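Courses > Machines at Work > Week 6 notes

Can a robot put the groceries away yet?

Okay, picking up where we stopped on Friday. Kanini asked me why I keep going on about kitchens when the factory stuff is so much further along. Fair question! In a factory, the part shows up in the same spot, the same way around, all day long. At home you get a can, then a tube, then something soft, and they all want a different grip (and a different squeeze).
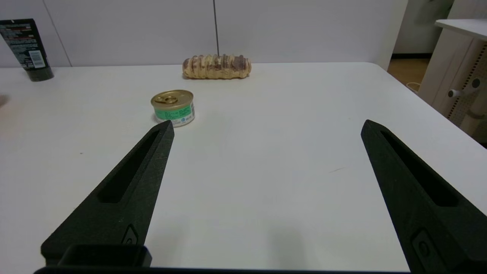
Fig. 6. Wrist view: open fingers near a short can with a pull-tab lid.

Look at how low that can is. Fingers coming in from above have to stop short of the table and still get enough of the side to hold on. I'd call that a harder pick than a tall bottle, and I know Wojciech disagrees, so we'll argue it out next time.

My own answer to the big question is "some chores, slowly." Clearing a few things off a table, yes. A full bag of shopping, with eggs in it? I wouldn't leave the room.

For next week: read the Grindbridge handout up to page 19, pick one chore you did at home, and write down every grip your hand used. One page is plenty.

Questions: Kanini Kaijage, Innes Building, Room 7 | Back to top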